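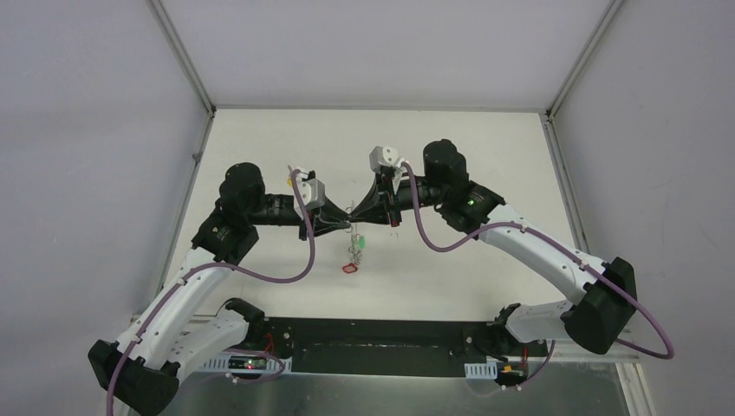 Figure 4. Both arms at the meeting point, with the test chain hanging between the gripper tips.

4. Cable routing and the meeting point

Do this section after both arms are bolted down and have passed the single-arm checks in section 3. By the end of it the arms will share one set of coordinates and will be able to pass a small item from one gripper to the other without touching anything else on the table.

You need two people for steps 8 to 12, one at the keyboard and one at the stop button. Allow an evening. If you are using the Brendemberg workshop, book the side bench and not the main one, as the table has to stay where it is between the cable work and the final test.

Tools and parts

Hex keys, 2 mm and 2.5 mm
Soft cable ties or hook-and-loop strip
Side cutters
Steel rule
Masking tape and a fine pen
Vallow set-up software, on the laptop you used in section 3
Test chain (see 4.3)

CAUTION: Switch off both arm supplies at the wall before touching any cable. The arms drop when power goes. Support each one by the long white link while the second person switches off, and lower it to the table by hand.

4.1 Routing the wrist cables

Each arm has one purple cable leaving the top of the wrist. It needs enough slack to let the wrist turn fully both ways, and not so much that it catches on the other arm. The two sides do not have to match. In Figure 4 the left cable sweeps out over the tabletop before it comes back across the joint, while the right one hangs in a U below the wrist and goes straight back up to the link.

1. With the power off, turn the wrist by hand to one end of its travel. Plug in the cable at the wrist and let it hang.

2. Turn the wrist slowly to the other end. Watch the plug. If the cable goes tight at any point, feed more through from the elbow side and start again.

3. Lay the cable along the long link and over the black elbow. Fix it to the link with two soft ties. Leave them loose enough to slide the cable with a finger.

4. Fold the arm up as far as it goes, then stretch it out flat. The cable must not go under the elbow in either position.

5. Bring the cable down to the front edge of the table and round to the controller plate. Do not run it across the black recess between the bases.

Note: Hard nylon ties cut into the purple jacket within a few weeks. If you have already fitted them, cut them off and check the jacket before going on. A nick that shows the braid means a new cable.

Note: The cables sold by Ververidis come in two lengths. The short one works for a single arm in the middle of a table but is too short here. Order the long one for both sides.

6. Repeat for the second arm.

4.2 Checking the controller plates

The Gerken controllers are fitted one per side, on slotted plates at the near edge of the table. The slots let you move a board sideways without drilling. Only two screws per board are needed.

7. Check that no board, pin or bare wire touches the plate. Slide a piece of card under each board if you are unsure. Switch on one side, wait for the software to list it, then switch on the other.

If a side does not appear in the list, see Table 6 at the back before swapping any parts. The usual fault is a plug that is in by half its depth.

CAUTION: Keep sleeves, lanyards and long hair away from the front edge of the table from this point on. The elbows swing out past the corner.

4.3 Making the test chain

Any light, floppy item will do for a first try, but a short piece of thin chain is the best test we have found. It swings when an arm moves badly and it shows at once if one gripper lets go early. Use fine links from a broken necklace or a craft shop. A length that clears the tabletop when held at the meeting height is right. Some coloured bits clipped on along the length make it easier to follow from the side of the table.

Do not use string. It sticks to the fingers and hides a weak grip.

4.4 Setting the meeting point

The meeting point is the one place where both grippers are allowed to be at the same time. Everywhere else, the software keeps them apart. The point does not have to be in the middle of the table. In our own build it is to the left of centre, where the right arm has the better reach.

8. In the software, open Pair and choose New. Enter 15 as the speed limit. This is a percentage, and the box does not say so.

9. Put both arms in Free mode. The second person holds the left arm while you hold the right. Move them until the gripper tips face each other over a clear part of the table, with the fingers of each arm pointing inwards.

10. Bring the tips together until they just touch. Do not press. Click Record on both sides without letting go of the arms.

11. Back each arm off by a hand's width and click Record again. These two positions are the approach points. The arms will always stop there before closing in.

12. Choose Hold, wait for the click from both bases, and let go. If an arm sinks, take hold of it again and go back to section 3.5.

Note: Mark the spot under the meeting point with a small square of masking tape and write the date on it. If the table gets knocked you can see whether the tips still come down over the same place. Peel the tape off before you start using the arms properly.

13. Run Approach with empty grippers. Both arms should move to their approach points, pause, and close in until the tips meet. Keep a hand on the stop button.

14. Measure any gap between the tips with the steel rule. Up to 4 mm is fine for chain, cord and cloth. For anything stiff, repeat steps 9 to 11.

CAUTION: Never correct a gap by bending the fingers. The tips are thin and they will snap at the root.

4.5 Passing the chain

15. Run Approach again, left arm only. Place the top link of the chain between the fingers of the left gripper and choose Close.

16. Let the chain stop swinging. Bring in the right arm. When the tips meet, close the right gripper on the same link or the one next to it.

17. Stop here and look from both sides of the table. The chain should hang straight down from the tips, with its lower end clear of the surface. Check that neither cable loop is behind the chain or hooked on the other arm's fingers.

18. Open the left gripper and back it off to its approach point. The chain stays with the right arm.

19. Pass it back the other way.

If the chain falls when the first gripper opens, the second one has closed short. Raise the grip setting on that side one step at a time. If it falls when the first gripper backs off, a link has caught in the fingers, and the chain should be moved further out towards the tips.

If the chain swings hard on every pass, lower the speed limit from step 8. If it still swings, check the base bolts. A loose base shows up in this test long before you can feel it by hand.

4.6 Leaving it to run

Once ten passes go through by hand, the software can repeat them. Choose Repeat and enter a count. Stay in the room for the first hour. Our table had its longest run on a Saturday in November, 3,000 passes with one fresh pair of finger pads part of the way through, and the ties on the left link needed moving afterwards.

After any long run:

Feel both wrist plugs. Warm is all right. Too hot to hold is not.
Slide each cable through its ties and look for shiny patches on the jacket.
Check the finger pads for grooves.
Tighten the M3 screws at the wrist bracket.
Save the pair file under a new name.

Error 13 during a run means that the two sides disagree about where the meeting point is. Stop, choose Release, support both arms, and repeat from step 9. Do not clear the error and carry on.

Corrections to this section go to In-ho Yoon, with the section number in the subject line. Section 5 covers picking items up from the table.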